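Moving my father's shop accounts off paper
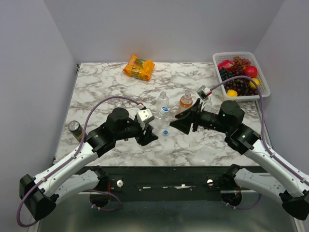
Stelios Giannakopoulos

My father ran a hardware shop in Vedville and kept every account in green ledgers. When he retired in February he handed me two boxes of them and asked if I could "put them in the computer." I said yes before I looked inside.

The ledgers cover the whole life of the shop. Each page has the customer's last name, what they took, and what they owed. Most people paid at the end of the month. Some paid in parts, and he wrote those in the margin with a pencil – a few have faded so badly that I had to tilt the page under a lamp to read them.

I started with scanning. That was a mistake, or at least a slow way to begin. I scanned 400 pages over three weeks of evenings and then found that I still had to type everything in, as the software could not read his handwriting. His sevens look like ones and his ones look like commas.

So I went to a plain spreadsheet with five columns: date, name, item, amount, paid. I type from the page itself and keep the scan only as a backup. On a good evening, between dinner and ten o'clock, I get through a dozen pages. There are now 3,000 rows and I am not yet through the first box.

The best find so far is a run of entries for Markos Manolakis, who was building his house at the time. You can follow the job by what he bought. First cement and rebar ties, then door hinges, then paint, then, months later, more of the same paint. He owed 900 at one point and it took him until the next summer to clear it. My father drew a line under the last payment and wrote "thank you" next to it.

I asked him about that. He said Markos still owes him a ladder.

If you are doing something similar, decide on how you will spell names before you start. I have Liapis entered three different ways and will have to go back and fix it.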